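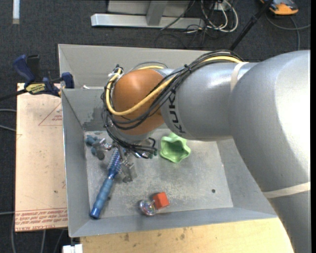 Subject: Re: Short runs of the Tarnelar bracket
From: Peiyu Yin
Date: 23 November 2022

On the bracket question, a few notes from having made this mistake already, at some expense.

> We need 300 brackets for Korkance by the end of the
> month. Kelteck have quoted for moulding, but the tool
> alone costs more than my car. Has anyone had them
> printed instead? Does nylon hold up? The drawing
> calls for a 2 mm wall and I'm told that's brave.

Brave is one word for it. We had 343 printed in nylon last spring and the 2 mm wall was fine everywhere except next to the screw holes, where it opened up like a cheap envelope. Put a fillet in there and thicken the boss. If the drawing is sacred, ask whoever drew it when they last held a screwdriver.

I wouldn't pay for a tool at that quantity unless Korkance will put a repeat order in writing. They are lovely people and they have been "nearly certain" for as long as I've known them. We budgeted on nearly certain once and still have a shelf of it.

Do ask Kelteck about a soft aluminium tool. It isn't on their price list, you have to ring. Ours was around 402 pounds a cavity before finishing, and the finishing was where they got their own back.

Whichever way you go, get two samples off the real machine in the real material. The ones in the sales pack are always gorgeous and never the part you ordered.

I can post you one of our split ones if it would help the argument. There are plenty.

Peiyu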